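How a Chain Ferry Gets Across (Without Getting Lost)

A ferry is a boat with a very dull job. It goes over there, and then it comes back over here, and it does this until teatime. Most ferries have an engine, a propeller and somebody at the wheel to make sure that "over there" is where they end up. A chain ferry has no wheel to steer with. It doesn't need one. It is tied to both sides of the river.

How can a boat be tied up and still go anywhere?

Imagine a washing line stretched across a garden. Now imagine you are sitting on a skateboard underneath it. If you reach up and pull on the line, hand over hand, you roll along. The line stays where it is and you are the one who moves. (Please do imagine this. Washing lines are not built for it, and neither are the people who have just hung out the sheets.)

A chain ferry does the same thing, only wetter. A long, heavy chain is fixed to one bank, runs along the bottom of the river and is fixed to the other bank. The ferry picks up the chain at its front end, passes it over a big toothed wheel and drops it back into the water behind. When the wheel turns, its teeth grip the links and the ferry hauls itself along. To come home again, the wheel turns the other way. The boat never has to turn round, so both ends are the front, depending on who you ask.

The ferry at Stakthorpe

The Stakthorpe ferry crosses the River Tufa, and it has been doing so for 144 years, though not with the same boat. The river is 453 feet wide at that point. The crossing takes 4 minutes, or a good deal longer if you have been promised an ice cream on the far side.

The boat is called the Nendden. She looks like a piece of road that has floated off, with a railing down each side and a small cabin where the engine lives. There is a ramp at each end. When the ferry reaches the bank, the ramp goes down and everybody drives, pushes, pedals or walks off. Dogs go free. Goats used to be charged a penny each, and the old price board is still up in the waiting room in case you are bringing any.

What happens when another boat comes along?

Good question. A chain across a river sounds like a rude thing to do to everyone else who wants to use it. The trick is that chain is heavy and sinks. Near the ferry it is lifted up, but a little way off it drops down to the river bed, where the fish have got used to it. Other boats wait until the ferry has got out of the way and then pass over the sunken part without noticing.

While the Nendden is moving she shows a flashing light, which means "please wait". Ducks are supposed to wait as well. They have never once done so.

Why not just build a bridge?

People have asked this in Stakthorpe for a very long time, usually while watching the ferry leave without them. The nearest bridge is upstream at Mondska. It is a perfectly nice bridge, but going round by road turns a short trip into a long one, with a lot of sheep in it. Bridges also cost a great deal of money, and tall boats need a tall bridge, or one that opens in the middle. A chain ferry needs two ramps, a boat and a chain.
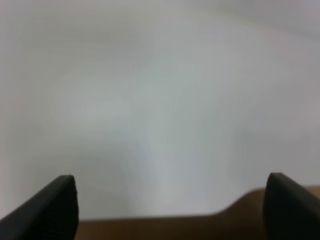
A pale wall, with a strip of brown wood along the bottom.

Does the chain ever wear out?

Yes. The links rub against the wheel and against each other, and every rub takes away a tiny bit of metal. After a while each link is slightly thinner and the whole chain is slightly longer, as if it had been on holiday and relaxed. A stretched chain doesn't sit properly on the teeth, so the crew cut out a few links to shorten it. When it gets too thin, they put in a new one.

At Stakthorpe this is done in February, when hardly anyone wants to cross a cold brown river for fun. The ferry stops for a few days and the new chain arrives on a lorry. Last time, 400 people came to watch, in sleet. There is not a lot on in Stakthorpe in February.

Try it yourself

You will need a washing-up bowl, a plastic tub, some string and a grown-up who doesn't mind a damp floor.

Half fill the bowl with water. Ask someone to hold the string tight across the top, just above the water. Float the tub underneath and, using one finger and thumb, pull the tub along by the string. Now blow hard on the side of the tub. It will swing about a bit, but as long as you hold on, it can't drift away.

Let go of the string and blow again. You now have an ordinary boat, and it is probably in a corner.

Words to know

Bank: the land at the side of a river. Not the sort with money in.
Link: one loop of a chain.
Ramp: the sloping flap that you go up or down to get on and off.
Upstream: towards the place the river is coming from.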